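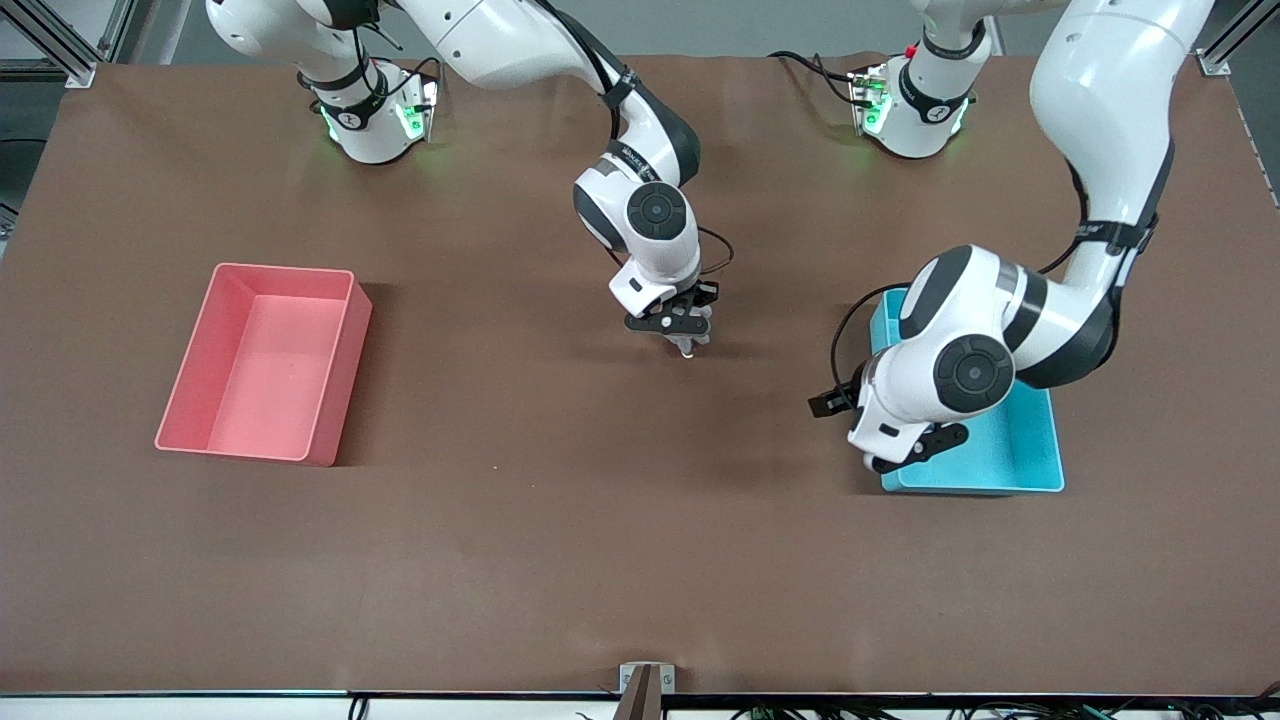
Andoveck 小件整理室例会记录

日期:2019-03-08
地点:整理室隔壁的小会议室
主持:Zewditu Kassa
记录:Khôi Châu
出席:Zewditu Kassa、Khôi Châu、罗敏(收货)、谭志国(库房)、祁晓雯(装袋)、邓立(设备与场地)
请假:冯阿姨(清洁)。她的意见由祁晓雯代为转达,见第五项。

一、上次记录的确认

上次记录第三项把“退回”写成了“退货”,谭志国提出更正。退回是指从桌上退到收货区重新看一遍,货并没有离开本单位;退货是还给供货方,要开单。两件事以后分开写。更正后通过。

上次遗留的几件事:标签纸已补;门口的地垫换过了;库房最里面那盏灯还没有修,谭志国说物业来看过,要换整个灯座,等报价。货架间的过道仍然有人临时放纸箱,罗敏已经提醒过,会后再在墙上贴一张提示。

二、桌面和两个料箱的摆放

目前桌面铺棕色垫子,粉色料箱在左,青色料箱在右,中间留空。Zewditu Kassa 请大家就这个摆法提意见,定下来以后不再每班改动。

祁晓雯认为左右位置合适,粉色收待查件,青色收可以装袋的件,装袋台在右手方向,青色箱拿过去顺路。她原先习惯把两个箱子叠着放在一边,用的时候再拿开,现在觉得分开放省事。

罗敏的意见不同。收货区在左边,她每次送新件进来,粉色箱先碰到手,上周有一批新件就被顺手倒进了粉色箱,后来又全部挑出来。她建议换位,或者给粉色箱加一块牌子。

讨论了一阵。邓立说换位以后装袋那边要绕,垫子上贴的定位也要重新做。谭志国问能不能干脆新件不上桌,先放在旁边的小推车上,由桌边的人自己取。罗敏表示可以,只要推车每天早上是空的。

决定:
料箱位置维持不变,粉色在左,青色在右。
新件一律先放推车,送件的人不往桌上的料箱里倒东西。
粉色箱外侧贴“待查”,青色箱外侧贴“可装袋”,字朝操作一侧。由 Khôi Châu 打印,祁晓雯贴。
推车由当天最后离开的人清空,没处理完的件装回原盒,盒上写明品名。

关于颜色,谭志国提到库房里还有几个同款的旧箱子,颜色接近粉色,但边上有裂口,怕混用。Zewditu Kassa 请他把裂口的挑出来报废,完好的留作备用,放在货架顶层,不要拿到整理室来。

三、垫子

棕色垫子铺满了差不多整张桌面。邓立说垫子比以前那块灰的好用,小件掉在上面不会弹得很远,浅颜色的件也容易看见。深色的件就差一些,尤其是棕色的塑料垫脚和短木销,要低头找。

祁晓雯提出深色件能不能另外铺一块浅色布。邓立觉得布会起皱,小件容易卡在褶里。最后商定先用一块白色薄板,处理深色件时放在垫子上,用完收到桌下,不要留在桌面。薄板由邓立从库房裁,边角要磨圆。

垫子的清洁:每天收工用干刷子扫一遍,每周五用湿布擦。不用酒精,上次有人用酒精擦旧垫子,留下一片发白的印子,怎么也弄不掉。擦完之后等垫子干透再放件,当天不急用的话就留到下一个工作日。

罗敏问垫子边缘翘起来怎么处理。邓立说可以用双面胶,但要买能撕干净的那种,他去看一下价格。在买到以前,不要用透明胶从上面贴,胶边会粘灰,件滑过去也会被带住。

四、Sarnach 的五金包

Sarnach 这批订单是 200 包,每包内的件型按他们给的清单走,月底前交齐。Zewditu Kassa 说客户上周来过电话,主要关心两点:袋里不要混入别的型号,袋口要封平。

祁晓雯汇报进度。木销和垫脚已经理完,螺母理了一半,剩下的是角码和装饰盖。装饰盖颜色分两种,本白和米白,在室内灯下很难分开。她白天靠窗看一遍,下午光线不好就不做这一项。

谭志国说本白和米白来料时盒子上是写了的,问题出在倒出来以后。以后这两种分开上桌,做完一种,把两个料箱都清空,再拿另一种。罗敏补充,清空时要把箱子翻过来拍一下,盖子薄,会贴在箱底的角上。

Khôi Châu 问待查件由谁来判定。过去是谁有空谁看,结果同一种毛边,有人放过,有人退回。讨论后定为:每天由罗敏看一次,时间放在午休以后;罗敏不在时由谭志国代。判定的样件用小袋封好,挂在墙上,合格的一袋,不合格的一袋,袋上写明原因。样件从这批里挑,本周内挂好。

取放动作上,祁晓雯希望统一成一次拿一个件,放到料箱里面再松开,不要在箱口上方丢。丢下去的声音大是一回事,薄的装饰盖会磕出白点。全体同意。桌面中间留空的位置只放正在处理的件,手机、水杯、笔、胶带切割器都不放。

另外,Vũ 那边的样品盒还在桌下,占了放脚的地方。谭志国会后搬回库房,标签朝外。Vũ 下一批什么时候到,目前没有消息,由罗敏去问。

五、房间的收拾

冯阿姨请祁晓雯转达几点。垃圾桶里经常有小螺丝,扎破袋子,请大家把废件放进铁罐,不要丢垃圾桶。地面收工前先扫一遍再拖,她来的时候看到地上有件,不知道是有用的还是没用的,只好一个个捡起来放在窗台上。窗台上现在已经攒了一小堆。

Zewditu Kassa 请罗敏把窗台上的那些看一遍,能认出来的归位,认不出来的按废件处理,不再留。以后从地上捡到的件不放回料箱,也不放窗台,统一放进门边的小盘,当天由罗敏看待查件时一并处理。

邓立提出线缆和地面的问题。桌子远端靠灰墙那一侧积灰比较多,平时扫不到。他安排每月一次,由他自己清,其他人不要伸手去掏,也不要把抹布或刷子塞在那里晾。三月份这一次放在订单交完以后做。

桌下的置物板,邓立量过,离地 70 厘米,再往上加一层就碰膝盖。祁晓雯原想加一层放空袋,现在改为在装袋台侧面挂一个袋架。袋架、标签套、小盘、铁罐、双面胶这些合在一起,预计约 200 元,从零用金里出。Zewditu Kassa 同意,单据交 Khôi Châu 登记。

谭志国建议把扫帚和刷子分开挂,擦桌面的刷子不要再拿去扫地。现在两把刷子长得一样。决定在桌面那把的柄上缠一圈蓝胶带。

六、收工顺序

以前没有成文,各人做法不同。会上念了一遍 Khôi Châu 拟的草稿,逐句改过,结果如下。

先停止上新件,把桌面中间正在处理的件做完,放进相应料箱。
粉色箱的件倒进待查盒,盒上写品名和当天的班次。
青色箱的件交装袋台,装袋台当天不做的,封口存放,不过夜敞着。
两个料箱翻过来拍一下,确认底角没有留件,放回原位。
白色薄板收到桌下。
用桌面刷子从远端往近端扫,扫到小盘里,不要扫到地上。
推车清空,推回门左侧。
扫地,地上捡到的件放小盘。
关窗,关灯,在门后的表上签名。

罗敏问如果中途换人,是不是也要走完全部。Zewditu Kassa 说换班只做到料箱归位为止,扫地和关窗由最后一班做。但换班的人要当面说清楚推车上剩的是什么,不能只留一张纸条。祁晓雯要求纸条也留,当面说的容易忘。两样都做。

签名表上个月有几天是空的。谭志国承认其中有他值班的日子,灯和窗都关了,忘了签。以后空签的,第二天由 Khôi Châu 去问。

七、装袋台

封口机温度偏高,袋口有时发皱,Sarnach 对封口有要求,这个要先解决。邓立试过把旋钮调低一格,封出来平,但封得慢,容易有没封住的角。他建议换一条新的加热带,旧的中段已经发黑。加热带由邓立去配,配到以前先用低一格,每封一袋用手指沿袋口捋一遍。

已经封好、袋口发皱的那些不拆,单独放一箱。由 Zewditu Kassa 拿一袋给客户看,客户接受就照发,不接受再重封。

标签贴在袋子正面右下角,贴正。祁晓雯说贴标签的时候,袋子里的件会滑到一边,贴完再看是歪的。罗敏建议先贴标签后装件。大家觉得可以试,试一天再决定,不写进规定。

八、来料的问题

罗敏报告,Stollel 最近一次送来的垫脚,外盒受潮,里面的小袋是好的。她拍了照,已发给对方,对方答应下次外面加一层膜。谭志国把受潮的外盒拆掉了,垫脚换到干盒子里,原来的盒签剪下来贴上。罗敏希望以后拆盒前先跟她说一声,她要留盒子给对方看。谭志国同意。

Stollel 的送货时间也变过几次,有时在午休时到,门口没有人。商定午休期间由库房留一个人听电话,轮流,表由谭志国排。

Khôi Châu 提到,来料登记本上同一种东西有几个叫法,比如“角码”“角铁”“直角片”,查的时候对不上。以后统一写“角码”。装饰盖也只写“装饰盖”,后面加颜色,不再写“小盖”“白盖”。登记本前面夹一张对照表,由 Khôi Châu 整理,罗敏核对。

九、其他

邓立问窗边那张旧凳子还要不要,腿有点松。没有人要用,先搬到走廊,等他有空修。

祁晓雯下周有半天不在,装袋由 Khôi Châu 顶。Khôi Châu 要求提前跟她走一遍封口机的开关顺序,时间两人自己约。

谭志国提出会议能不能挪到下午开,上午收货多。罗敏赞成,邓立下午常在外面。没有定下来,Zewditu Kassa 会后分别问一下。

十、待办

罗敏:清理窗台上的件;挂合格与不合格样件袋;问 Vũ 下一批到货时间;在过道墙上贴提示;核对品名对照表。
谭志国:挑出有裂口的旧料箱;搬走桌下样品盒;跟进库房灯座报价;排午休值守表。
祁晓雯:贴料箱标签;白天完成装饰盖的分色;试先贴标签后装件,把结果告诉大家。
邓立:裁白色薄板;看双面胶价格;配封口机加热带;买袋架、铁罐和小盘;给桌面刷子缠胶带。
Khôi Châu:打印料箱标签;把收工顺序打印后贴在门后;整理品名对照表;登记零用金单据。
Zewditu Kassa:带一袋封口发皱的成品给 Sarnach 看;确定下次开会时间。

下次会议时间另行通知。对本记录有更正的,请直接告诉 Khôi Châu。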